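Cimthorpe gripper fault

40 shares | 6 comments

The Cimthorpe gripper fault is the common name for a group of related failures in robots that pick up and sort household objects with two-finger grippers. In this fault the robot acts as if it holds an object when it does not, or it continues to close its fingers after the object is already held. The fault takes its name from the Cimthorpe test site, where it was first recorded in a systematic way during sorting trials of the Forkovon arm controller. It is also called "false hold" in the older reports, and "late release" when the error happens at the end of the movement and not at the start.

The fault did not cause a serious injury at Cimthorpe, but it led to a stop of all trials in October and to a change in how the Forkovon controller decides that a grasp is complete. The final report was published in February 2024.

Background

The Forkovon controller was made for light arms that work on a table, close to a person. Its task in the Cimthorpe trials was simple to describe: take small objects of everyday life from one place on a table and put them in another. The objects were of the kind found in a kitchen cupboard or a bathroom drawer. Boxes, bags, bottles and flat sheets were used together, because earlier trials with only hard blocks had given results that were too good.

The controller did not have a touch sensor in the fingers. It judged the grasp in an indirect way, from two values: the distance between the fingers and the electric current of the motor that closes them. When the fingers stopped before they were fully closed, and the current rose above a limit, the controller took this as a sign that an object was between them. The method is cheap and works well with stiff objects of known size. Its weakness with soft packaging was known to the designers and is mentioned in the first manual, in one sentence.

The trials were led by Venla Keskinen, an engineer responsible for the test plan. The arms and the gripper parts were supplied by Furnival, and the tables and objects were prepared at the site.

Course of events

In the first series, 511 grasps were logged. The log of the controller marked 49 of them as complete although the operator's sheet said that the object was dropped, or was never lifted. At first these cases were treated as mistakes of the operators, who had to write their notes by hand between two grasps. Three weeks passed before the two records were placed side by side and the difference was accepted as real.

During the second series a different effect was noticed. An arm holding a folding carton did not open its fingers at the place position. The controller had lost the grasp signal for a short moment on the way, had started the closing movement again, and then waited for a signal which could not come, as the carton was by now pressed flat. An operator reached in to free the carton. At that moment the waiting time of the controller ended and the arm moved back to its start position, with the fingers still closed. The operator's sleeve was caught and torn at the cuff. The emergency stop was pressed by a second person, and the arm stopped after a short travel.

Keskinen ended the series on the same day. All arms at the site were switched off and stayed off until the new software was ready.

Cause

The report names one main cause and several which made it worse.

The main cause was the use of a single current limit for all objects. A thin carton gives some resistance, then bends, and the resistance falls again. A bag with air in it behaves in a similar way. The limit of the controller had been set with wooden blocks, and it was too high for some packages and too low for others. Where it was too high, the fingers crushed the object before the grasp was declared. Where it was too low, friction inside the gripper itself was enough to produce the signal, and the arm lifted nothing.

Friction was the second point. The guide rails of the fingers collected dust and short fibers from the cloth on the tables. In the gripper with the longest service time, the current needed to close the empty fingers had grown so much that it came close to the limit. The maintenance plan asked for cleaning after every 1,000 cycles, and this number had been taken from a different product, the Zirnorby, which has closed rails.

Third, the waiting time after a lost signal was not shown to the operator in any way. The arm stood still and its lamp was green. The report says clearly that a person could not know, by looking, if the arm was finished or was about to move.

Objects involved

Flat and soft objects were present in most of the failures. Sheets of paper and card were a special problem – the fingers often touched the table first, and the table was then taken for the object. Snack bags and flexible pouches came next in the list. Bottles lying on the side failed less often, although they could roll when only one finger made contact.

Open boxes had the highest share of late releases. The edge of an open box can be caught by one finger while the other finger is outside of it, and the signal in this case looks almost the same as a correct grasp. Where a box and a sheet lay next to each other, the lower finger could come over the sheet while the upper one was at the box. The report advises testing this arrangement on purpose, and it is now part of the standard table layout. 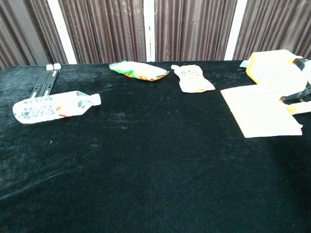 Gripper at a yellow box on a velvet-covered table, with a cream sheet, a bag, a pouch and a bottle also laid out.

Dark cloth was kept in the later trials. It gives a good contrast for light objects, but lint is easy to see on it and, as the operators remarked, equally easy to bring into the rails. A proposal to change to a smooth mat was discussed and not accepted, as the results would no longer be comparable with the earlier series.

Corrective measures

The revised controller does not use a fixed limit. Before each series the fingers are closed once without an object, and the current of this movement is stored as the zero line. The grasp is then judged from the difference. After the lift, a second check is made by closing the fingers by a very small step. If the distance changes too easily, the grasp is marked as doubtful and the object is put down again.

If the signal is lost during transport, the arm now stops and opens its fingers only after the operator has confirmed. The lamp is yellow during all waiting times. The automatic return to the start position was removed completely. Cleaning of the rails is done by condition: when the zero line rises above a set value, the controller refuses to start.

In the repeat trial, 106 grasps were made with the same types of objects. No false hold was recorded. Two grasps were marked as doubtful, both with a flat sheet, and both times the sheet had in fact slipped. The report points out that the repeat trial was short, and that the absence of a rare fault in a short trial does not prove much.

Reception

Furnival accepted the findings on the guide rails and now delivers the gripper with a felt wiper on each side. The company did not agree with the part of the report on the green lamp, and stated that the color was chosen by the user of the arm and could be changed in the settings. Keskinen answered that the factory setting is the one which most people will keep.

Some users of the older controller complained that the second check makes each grasp slower. For sorting of stiff goods it can be switched off. The manual recommends leaving it on when a person works within reach of the arm.

See also

Emergency stop
Grasp detection
Guide rail wear
Zirnorby gripper

6 comments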